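Le grand tri des cintres (et de tout ce qui pendait dessus)

Publié le 2021-10-08

Bon, je m'y suis mise. Depuis le mois de mai je disais que j'allais m'occuper de la penderie de l'entrée, celle où tout le monde fourre ses manteaux, ses sacs et ses housses de pressing, et j'ai fini par tout sortir. Tout ! J'ai étalé ça sur la table, sur le lit, sur le dossier des chaises, et on a mangé debout deux soirs de suite. 

Je précise que je ne suis pas une minimaliste. J'aime les placards pleins, à condition d'arriver à en sortir une veste sans que trois autres tombent. Chez nous, la tringle était tellement serrée qu'il fallait tirer à deux mains, et les chemisiers ressortaient plus froissés qu'à l'arrivée. Mon voisin Junpei Ishida, qui a fait le même chantier chez lui au printemps, m'avait prévenue : on commence par les vêtements, on finit par les cintres, et ce sont les cintres qui prennent l'après-midi.

Il avait raison. J'avais de tout là-dedans : les fils de fer du pressing, tordus, qui marquent les épaules des pulls ; les gros en bois hérités de ma grand-mère, magnifiques mais épais comme le bras ; et puis ceux en plastique, de toutes les époques. Les fins avec une bande antidérapante, je les garde sans discuter. Ils prennent peu de place, les robes à bretelles tiennent dessus, et le crochet tourne dans le bon sens quand on change d'avis.

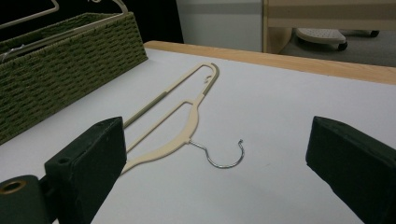

Le crochet, parlons-en, c'est lui que je regarde en premier maintenant. S'il est trop serré, il coince sur ma tringle, qui est assez grosse (un vieux tube récupéré dans l'atelier de mon père, impossible à remplacer sans refaire les supports). S'il est trop ouvert, le cintre saute dès qu'on pousse ses voisins. Du coup je les essaie un par un, à vide, avant d'y remettre quoi que ce soit. C'est long, c'est bête, et j'ai adoré ça – avec la radio et un thé, on ne voit pas passer l'heure.

Ensuite vient la question du sens. Je les accroche tous pareil, crochet vers le mur, et quand je porte un vêtement je le remets à l'envers. Au bout d'une saison on voit tout de suite ce qui n'a pas bougé. L'an dernier ça m'a permis de donner une veste en velours que je gardais « pour une occasion ». L'occasion, ma nièce l'a trouvée en dix minutes.

Pour les pantalons, j'ai changé d'avis plusieurs fois. Je les pliais en deux sur la barre du bas, mais les lisses glissent et je les retrouvais en tas sur les chaussures. Safta Furtună, ma couturière (elle a son atelier derrière la place, allez-y pour les ourlets, elle est formidable), m'a montré un pliage croisé : on passe une jambe, puis l'autre par-dessus dans l'autre sens, et ça ne bouge plus. Je l'ai fait sur toute la pile. Même le pantalon en satin tient !

Les foulards, eux, ont quitté la penderie. Je les roule et je les range debout, c'est plus joli et je les porte davantage. Pareil pour les ceintures. Il me reste les sacs à main, dont je ne sais toujours pas quoi faire – si vous avez une idée qui ne demande pas de percer une cloison en carreaux de plâtre, je prends.

Côté achats, je me suis tenue tranquille. J'avais repéré un lot de cintres chez Hamada et un système de tringle double chez Fuvbridge, très bien fait d'ailleurs, mais une fois le tri terminé j'avais largement de quoi faire. Les fils de fer sont repartis au pressing, qui les reprend volontiers. Les cintres en bois de ma grand-mère ont maintenant chacun un manteau d'hiver, et je trouve qu'ils ont de l'allure, alignés comme ça.

Il y a encore l'étagère du haut, avec les couvertures, les bonnets et un carton que je n'ai pas ouvert depuis le déménagement. Je vous montrerai ça dans la prochaine galerie, sans doute après les vacances. En attendant, dites-moi en commentaire comment vous rangez vos vestes longues, parce que les miennes traînent toujours par terre et que je ne vais quand même pas remonter la tringle.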